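Rultora Community Help
Motion Planning and Control > Dual-arm cells

Second arm stops with "path tolerance exceeded" when the gripper presses on a foil package

Asked Nov 12, 2021
Tags: compliance, grasp planning, dual-arm, depth perception
Status: Answered

Our department operates a two-arm table cell under Rultora. The cell is used for handling flexible packaging, and the present task is to pick up a foil pouch from a white tabletop and transfer it to a bin at the side of the table. The left arm is parked for this task. The right arm performs the approach and the grasp.

The same task file runs correctly with small cartons. With foil pouches, the right arm reaches the pouch, the fingers make contact, and in 9 of 14 runs the controller then enters a protective stop before the close command is issued. The log entry is as follows:

arm_right: path tolerance exceeded (axis z, state: DESCEND)
supervisor: hold all arms

In the remaining five runs the gripper closed, but in two of these the pouch was released during the lift.

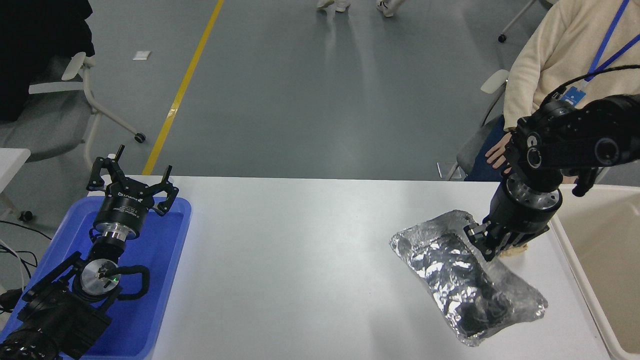 Right arm in contact with the pouch, left arm parked in the blue tray.

The grasp point is supplied by the Gutwood segmentation node, which receives a depth image and returns a center point, a long axis and a surface height. The planner then generates a vertical descent to the surface height less a fixed offset of 10 mm. The offset was selected for cartons and has not been changed. We have noted that the surface height reported for the foil varies considerably between consecutive depth images while the pouch is stationary. On cartons the value is stable.

The following measures have been attempted without success:

Descent speed reduced to 60 percent of the task default.
Path tolerance widened on the z axis. The stop occurred less often, but the fingers were then pushed against the tabletop with more force than we consider acceptable.
Hand-eye calibration repeated for the right arm. The result was within the limits given in the manual.

We would be grateful for guidance on two points. First, should the descent be ended by a force condition, and if so, in which state should that condition be placed? Second, is there an accepted method of obtaining a reliable surface height from reflective material?

A further question of lesser importance: the supervisor holds both arms when the right arm stops, and the parked arm must then be re-enabled by hand. We would prefer that it remain available.

3 answers

Answer 1 (accepted)

The log indicates that the descent is executed as a pure position move. The planner has been given a target below the real surface of the package, the fingers meet the package or the table, and the position error grows until the tolerance is reached. Cartons of a consistent height conceal the problem. A wider tolerance permits the same error to grow further, which accounts for the additional force you observed.

I recommend that the descent be divided into two states.

State 1, APPROACH. Position move to a clearance height above the highest surface value received from perception. No contact is expected in this state, and the tolerance should be returned to its default value.

State 2, GUARDED_DESCEND. Slow vertical move with a force condition on the z axis. The state ends normally when the condition is met. If the arm reaches the table height before the condition is met, the state should end with a "no contact" result and the arm should retract.

In the task file this takes the following form:

state: GUARDED_DESCEND
mode: guarded_move
axis: z
stop_on: contact_force
floor: table_height
on_contact: CLOSE
on_floor: RETRACT

The force threshold should be determined on your own hardware. Begin with the lowest value that does not trigger in free air and raise it in small steps. Please ensure that the force signal is zeroed at the end of APPROACH, with the arm stationary. If it is zeroed at the start of the task, the weight of the gripper and the pull of any external cable will be included in the reading in a different way at each pose, and the condition may be met early.

Regarding surface height, a single depth image should not be relied upon for crumpled foil. Each crease returns light in a different direction, and the resulting depth image contains both missing regions and false peaks. Two changes are advisable in the Gutwood node:

Set height_source to plane_plus_prior. The node then takes the table plane, which is easily measured on a matte surface, and adds a nominal package thickness entered by the user.

Retain the segmentation result for the center point and long axis only. The outline of the package is generally reliable even where the depth inside it is not.

With a guarded descent in place, an error of several millimeters in the surface height has little effect on the outcome.

The lost grasps in the lift are a separate matter. Your planner is permitted to select any point along the long axis, including a point close to one end. A pouch held at the end will hang and rotate, and the contents may shift. I would restrict the grasp to the middle portion of the long axis and add a short pause after CLOSE, followed by a check of the finger position, before the lift is started.

Answer 2

We had this same fault. Install the Panagiotou filter package and increase the smoothing window. It cleared up the depth noise for us and we have not looked at it again.

Comment on Answer 2: The filter averages over time. It is of use where the noise is random, but false peaks on foil tend to remain in the same position while the package is still, and averaging will keep them. It also introduces a delay, which should be considered if the grasp point is updated during the approach.

Comment on Answer 2: Ours were matte bags so that may be the difference.

Answer 3

This reply concerns only the question of the parked arm.

By default, all arms declared in a cell belong to a single safety group, and a protective stop in one member places a hold on every member. The group assignment is located in the cell file, not in the task file. It is possible to declare a second group for the left arm and to set the hold policy between groups to "notify". The left arm will then remain enabled while the right arm is recovered.

Before making this change, please review the risk assessment for the cell. If a person is permitted to be seated or standing within reach of either arm during operation, the combined hold may have been specified deliberately, and it should not be removed by the person writing the task. At our site the request was declined for this reason, and we instead used the Lullside recovery script, which re-enables the parked arm in sequence after the operator has acknowledged the stop. The emergency stop circuit is not affected by either method.

The script requires that the parked pose be stored under the name "park". If the pose has another name the script will exit without a message.

Follow-up from the original poster

The guarded descent has been implemented as described in Answer 1, together with the table plane setting. We have completed a further 14 runs with foil pouches. No protective stop was recorded. In one run the state ended with "no contact", and the cause was found to be an incorrect table height in our cell file, left over from an August change of fixture.

The grasp restriction has not yet been tested. The safety group will be left unchanged pending review.

Comment: Is the nominal thickness entered per product or per cell?

Comment: Per product. It is a field in the product table. If the field is blank the node uses zero.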